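From: Edeltraud Gisler
Date: 11 June 2011
Subject: Re: Village newsletter, print run

Benedikt Zaugg wrote:
> Hinora want 210 for 1,000 copies. Do we need that many?
> We had 200 left over in May.

I would order fewer, but ask Hinora for the price first. The Bouazza shop took four bundles last time and gave most of them back.
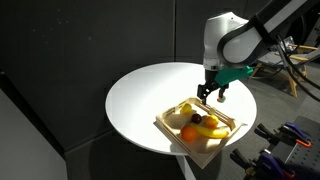

The back page is still open. Etance dropped their ad, so we have half a page to fill. I'd like a short piece on eating outdoors – a round white table like this one would print well even in gray. Keep it under 200 words.

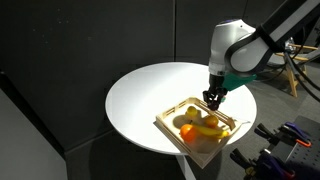

The front page stays as it is, with the bus timetable on the left. Please check the Sunday times again before it goes out.

Edeltraud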